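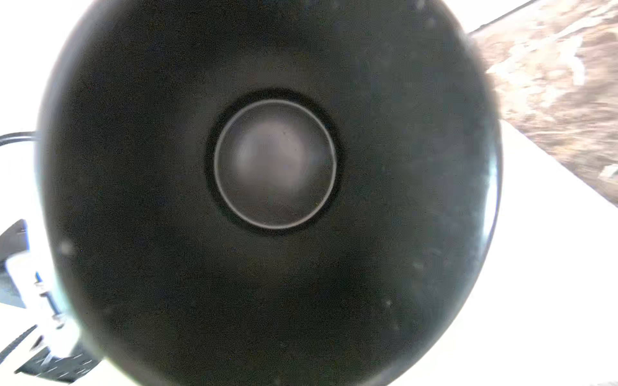

Figure 3. Black circular object with a lighter gray central disc and thin silvery ring, close view.

4.2 Conversion from free to paid accounts

The trial panel for Culari was split by sign-up channel into 2 groups, referral and paid search. For each account we recorded the date of registration, the number of sessions per week, and the date of first payment, if any. Accounts were followed for up to 16 weeks. An account that had not paid by the end of that window was treated as censored.

Referral accounts converted later than paid search accounts but canceled less often after the first invoice. The difference in cancellation remained when session frequency was added to the model. The effect of channel on time to first payment did not, and we therefore treat it as a proxy for early use.

Acquisition cost was assigned per account from the monthly channel budget. Pálfi and Devadiga assign it per paying account, a method that overstates the cost of slow-converting channels when the window is short. Both versions were run on the Pradelis data, and the ranking of channels changed only for the February cohort. That cohort was affected by a price change partway through the month and is excluded from the estimates of lifetime value in Section 5.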